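I missed last month's update, so this one covers two months of the Pladham robotics club. We have been working on boxes. People who came to the open evening in March will remember us stacking foam blocks, and the blocks went fine, so we moved on to something that bends.

The task for this year's Brerkance challenge is simple to write down. A cardboard box sits on the table. The arm has to pick it up by a flap, hold it clear of the table, carry it to a marked spot and let go without dropping it. After that comes a second part where the arm has to fold the flaps in. Each team gets 15 minutes at the table, including setup, and you can have as many attempts as you can fit into that time.

We started by having the students drive the arm by hand and record every attempt. The rule we made early on is that a bad attempt gets saved just like a good one, with a note on what went wrong. As of last night the log stands at 731 attempts. The target we set in the fall was 2,000 before the regional, and I don't think we will get there unless the evening group doubles up on sessions. I would still take 731 with decent notes over a bigger pile with none.

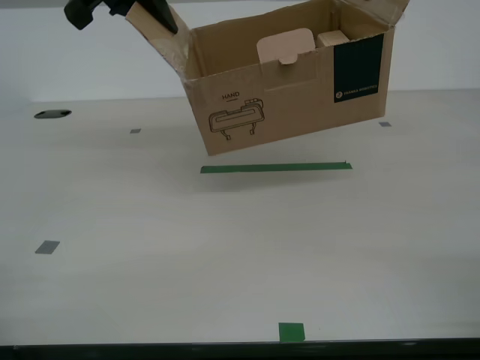

Lifting by one flap is harder than lifting by the body of the box, mostly on account of the weight. An empty carton behaves itself. Put something inside and it swings when the arm starts to move, and if the arm stops quickly it swings again. The students worked out that a slow start matters more than a slow middle, so they now ease into the lift for the first few inches and then speed up. They also found that it helps to grip near the fold – the further out on the flap you go, the more it bends and the less you can predict about where the box will end up.

Tape is our other big subject. We use it on the table to mark start and finish positions, and we have had two long arguments about whether the marks should stay where they are between sessions. One side says that moving them gives you a more varied log. The other side says that if you move them you can't compare this week to last week. We settled on keeping the main marks for a full month and then changing them all at once. The old marks leave a bit of glue behind, and a plastic scraper takes it off.

The flaps wear out, too. A flap that has been pinched a few dozen times goes soft near the crease and starts to fold in places it shouldn't. For a while we were swapping in a new box whenever that happened, until one of the older students pointed out that the challenge boxes won't be new either. The rules only say "a corrugated carton in usable condition." So now we practice on a mix, and the log has a column for how worn the box is, on a scale from one to five. I expected people to skip that column and they mostly haven't.

We had a visit from the Strickland club at the end of the month. They are doing the same challenge and they brought their notes, which was generous of them. Their approach is to press down on the flap first to find out how stiff it is and then decide how hard to grip. We had been using one grip setting for everything. After they left we tried it their way for an evening and the number of slips went down, though it adds a couple of seconds to every attempt. With a time limit on the table, that will need some thought.

Money, briefly. The bake sale and the raffle brought in $2,312 between them. That pays for the bus to the regional in Pleton and the entry fee, with enough left over for spare gripper pads and a second work light. Thank you to everyone who bought a ticket.

The folding part is behind schedule. We can get the first flap down most of the time and the second flap some of the time. The trouble is that the first one springs back up while the arm is busy with the second. Right now the students are trying a different order, short flaps before long ones, the same as you would do at home. 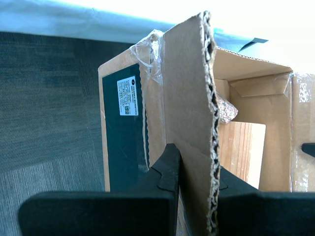

Do students need to know how to program before they join?

Most of ours didn't when they started. The first month is driving the arm by hand and filling in the log, and we teach the code in small pieces after that. Students who would prefer to stay with the hardware side can do that all year.

Next sessions are at 6:30 p.m. in the usual room, side door. Bring cartons if you have any, medium size, flaps still attached. We have plenty of the very small ones now – please hold on to those.

Contact | Copyright Pladham Robotics Club Blog | Back to top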